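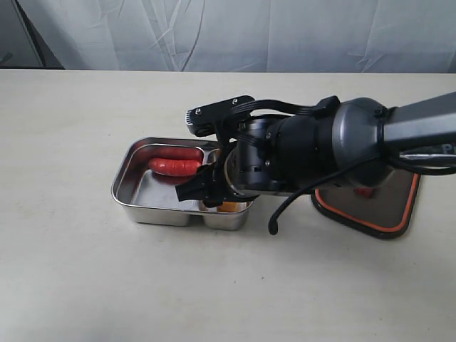
仕切りトレイの上のグリッパー。下の指の先が赤いソーセージの近くまで下りている。

盛り付けセルの手入れ 11月の記録

Gurnierの試作室にある盛り付けセルの、設定と手入れのページです。アームは一台、手先は二本指のグリッパーで、ステンレスの仕切りトレイに食品を置いたり、置いたものを取り出したりする動きを受け持っています。室内では「テルトネス」と呼んでいます。制御側のプロジェクト名がTeltnessで、そのまま機械の呼び名になりました。

冒頭に一枚だけ載せ、あとは作業の項目ごとに短いメモを付けます。前回までのページは項目が多すぎて読みにくいと言われたので、今回は実際に手を動かしたところに絞りました。稼働カウンターの値は、手入れを始めた時点で3,319サイクルです。

写真について

グリッパーの上の指は、細かい筋の入ったパッドが先端に付いています。平たいブラケットが小さな丸頭のねじで留めてあり、点検で一番よく触るのはここです。下の指はトレイの中に斜めに入り、先が底のすぐ上に来ています。

大きい区画にはソーセージが奥の壁寄りに横向き、手前の小さい区画にはチーズのような角切りが一つ。磨いた底や壁に赤い色が映り込んでいて、画像で位置を取るときにはこの映り込みが問題になります。詳しくは「映り込み」の項に書きました。

指先のパッド

パッドは消耗品として扱っています。溝に脂が残ると、つるっとした表皮のものを挟んだときに滑ります。一日の終わりに中性洗剤を薄めた液を布に含ませ、溝の向きに沿って拭きます。溝と直角にこすると端がめくれてくるので、向きは守ってください。

拭いたあと、爪で軽く押して戻り具合を見ます。戻りが遅いもの、角が丸くなったものは交換です。今回は上の指のパッドを替え、下は続けて使うことにしました。片方だけ新しくすると挟む位置がわずかにずれるため、交換後には後述の位置合わせをやり直しています。

新品のパッドは表面に薄く離型剤が残っていることがあります。開封してすぐ使うと最初の何回かが安定しません。先に洗って乾かしておきます。

ブラケットのねじ

指のブラケットを留めるねじは、10サイクル分の空運転をしてから締まりを確かめます。停止した直後に見るだけだと、緩みかけのものを見落とします。空運転は食品もトレイも置かない状態で、通常の半分の速度です。

緩んでいたねじは一度抜き、古い緩み止めを落としてから付け直します。上から足すと厚みが不揃いになり、ブラケットが傾きます。傾きは目で見てもほとんど分かりませんが、指を閉じたときに先端の合わせ目が片側だけ開くので、薄い紙を挟んで引けば確認できます。左右どちらかに紙が逃げるようなら傾いています。

手首まわりのねじには触りません。手首の継ぎ目が気になる場合は、記録に書いてAdeel Bangashさんに回してください。メーカーの手順書が要る作業で、試作室では開けない決まりです。

配線

グリッパーの上を通っている薄い帯状のケーブルは、手首を回したときの余裕が少なめです。手首を両端まで回し、いちばん張ったところで折り目が付いていないかを見ます。今回は異常なし。ケーブルの表面は乾いた布で拭くだけにします。洗剤の布でまとめて拭くと、コネクタの口に液が入ります。

関節の下から下がっている黒いケーブルは、先がトレイのすぐ右、天板の上に垂れる位置にあります。アームを低く下ろす動作を追加するときは、ケーブルの先がトレイの縁に触れないかを必ず低速で見てください。結束バンドで留める場合は関節をまたがないこと。前に一度またいで留めてしまい、回転側に引っ張られて抜けかけました。

高さの設定

下の指をどこまで下ろすかは、トレイの底を基準にしています。縁を基準にしていた時期もありましたが、縁は巻いてあるため当てる場所で値が変わり、やめました。

手順は次のとおりです。

空のトレイをテーブルに置き、がたつきがないことを確かめる。
アームを手動モードにして、大きい区画の中央の上へ移動する。
最低速で下ろし、底に置いたすきまゲージが軽く引っかかるところで止める。
その値を「底」として登録する。
ゲージを抜き、一度上げてから登録値まで下ろして、同じ引っかかりになるか確かめる。
小さい区画でも同じことをする。

区画ごとに値を取るのは、トレイの底にわずかな反りがあるからです。手元のトレイはKakakhelから入れた同じ型のものですが、積んで保管しているうちに差が出ます。大きく反ったものは別の棚に移し、セルでは使わないようにしました。

仕切りの壁を越えるときの高さは、底の値からの足し算で決まります。底を登録し直せば自動で変わるので、こちらは手で書き換えないでください。手で入れた値が優先される仕様のため、あとで底を直しても追従しなくなります。

つかむ力

力の設定は33から始めています。単位のない、コントローラー内の目盛りの値です。皮の付いたソーセージならこのあたりで持ち上がり、跡もほとんど残りません。チーズの角切りは同じ値だと角がつぶれるため、別の設定にしてあります。

食材の状態で結果が変わるので、冷蔵から出したらすぐに試し、時間が経ったものは設定の判断に使いません。試しは一つの値につき最大10回まで。それ以上続けると表面に脂が出て、力の違いなのか滑りなのか判断できなくなります。

落としたときは力を上げる前に、挟んだ位置を見てください。端に寄ったところを挟むと、持ち上げたときに重いほうが下がって抜けます。この場合は力を上げても直りません。

映り込み

ステンレスの内壁は反射が強く、中に置いた食材の色がそのまま映ります。認識ソフトのClikorentは、条件が悪いと底の映り込みを食材の一部とみなし、輪郭を実物より大きく取ります。すると指の下りる位置が手前にずれます。

対策として、明るさを上げるより先に光の向きを変えました。上からの照明を少し弱め、背面の白っぽい布からの返りを使います。布にはしわが寄っていますが、認識に影響するのはトレイの中の反射のほうで、今のところしわを伸ばした場合と差は出ていません。

それでも赤いものは残りやすいので、Clikorentの側で彩度の下限を一段上げてあります。この設定を変えたら、チーズの側も必ず確認してください。色の薄いものが先に見えなくなります。

テーブルとトレイの位置

テーブルの天板はつや消しのオフホワイトです。小さな黒っぽい点がいくつかありますが、認識の範囲を決めるときに除外してあるので、点を目印にトレイを合わせるのはやめてください。

トレイの位置は治具で合わせます。治具を当て、トレイを手前から軽く押し付け、治具を外す。外すときに縁へ引っかけてずらすことが多いので、真上に抜きます。アームの下にある、オレンジ色の縁取りの黒っぽい四角いプレートは、トレイの位置決めには使いません。動かした場合は記録に残してください。

掃除の順番

上から下へ進めます。アームの外側、グリッパー、トレイ、天板の順です。先に天板を拭くと、グリッパーから落ちたかすでもう一度拭くことになります。

関節のカバーは水気を固く絞った布で拭き、乾いた布で仕上げます。アルコールを使うのは指先とトレイだけです。トレイは外して洗い場で洗い、仕切りの根元をブラシでこすります。ここに脂が残ると乾いたあとに白く曇り、翌日の認識結果がばらつきます。

残っている作業

下の指のパッド交換。在庫が一組あります。
垂れているケーブルの取り回しの見直し。Adeelさんと相談中。
反りの出たトレイの測定と、使う・使わないの線引き。
チーズ用の力の設定を記録表に書き写すこと。

設定値の控えは制御盤の横のバインダーにあります。値を変えた人は、変更前の値も消さずに並べて書いてください。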